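Grurken Support > Simulation Add-on > Ticket 550
Bowl into drawer task: left hand holds the bowl, right hand stays next to the drawer

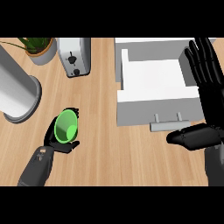
Attachment 1 of 1, added by Thenmozhi Sastry. Simulator view, bowl in the left hand, drawer open.

Status: Closed
Product: Grurken two-arm kit, simulation add-on
Opened by: Thenmozhi Sastry (Luddale)
Assigned to: Keir Rutherford

Thenmozhi Sastry, 9:40
Hello support team. We are evaluating the Grurken kit for our lab in Luddale and at this stage we use only the simulator. I am running the kitchen task where the robot must put the green bowl in the drawer of the white cabinet. The bowl is lifted and the drawer is open, as you can see in the attachment. After this point the left arm does not move to the drawer. The task stays in the step "transfer" until the time limit, and then I receive the message "step not completed". There is no error about collision.

I have tried the following:
- Restarted the simulator and loaded the task again. Same result.
- Changed the grip force on the left hand to a lower value. Same result.
- Removed the toaster and the plant from the task file. Same result.

I did 17 runs in total and 14 of them stopped in this step. The other runs finished well and I do not understand the difference. Please advise.

Keir Rutherford, 10:15
Hi Thenmozhi, thanks for the clear write-up. Can you send the task log from one bad run and one good run, and tell me which planner profile you have loaded? It's in Settings, Motion, Profile. Also, did you edit the drawer position at all?

Thenmozhi Sastry, 10:50
The profile is "Sturkley default". I did not edit the drawer position. The cabinet is where it was when I installed the add-on. Both logs are uploaded now. I named them run_bad and run_good, I hope it is fine.

One more observation. In the picture the right hand is open beside the drawer with the fingers up. I expected that it goes back to the rest position after the drawer is open. Is it correct that it remains there?

Keir Rutherford, 11:30
Good catch, and no, it should retreat before the transfer starts. In run_bad the right arm never gets its retreat command. The planner then treats that whole area as reserved for the right arm and the left arm waits. It isn't a collision, so no collision message. In run_good the retreat goes out normally.

Passing to Gavin to check the profile.

Gavin Menzies, 13:05
Confirmed here with the same profile. The retreat is sent only when the drawer reports fully open. If it settles a little short of the limit, the step is marked done but the retreat is skipped. Workaround for now:

1. Close the task.
2. In Settings, Motion, Profile, choose "Strachan" and save.
3. In the task file, set drawer_open_tolerance to 2 (the unit is percent).
4. Reload the task. Do not use Resume, it keeps the old profile in memory.

Thenmozhi Sastry, 14:20
Thank you. I followed the steps, but the first time I used Resume by habit and of course it was the same problem. After a proper reload the right arm goes back and the left arm brings the bowl to the drawer. I have repeated it for over an hour and it did not stop again.

I have two small questions. Will the tolerance also be needed on the real kit? And my colleague Cameron Rankin asks if the message can be more informative. "Step not completed" did not help us to find the cause.

Keir Rutherford, 14:45
On hardware the drawer state comes from a different check, so leave the tolerance alone there. Agree with Cameron on the message. I've put in a request for it to name the arm that is being waited on.

Gavin Menzies, 15:10
Fix for the Sturkley profile is planned for the April update. You can go back to the default after that and remove the tolerance line.

Thenmozhi Sastry, 15:25
Understood. You can close the ticket. I will write a note about the Resume button in our evaluation report, it should be explained in the manual too.

Ticket closed by Keir Rutherford
Resolution: Workaround accepted, fix scheduled
Tags: two-arm, drawer, retreat, planner profile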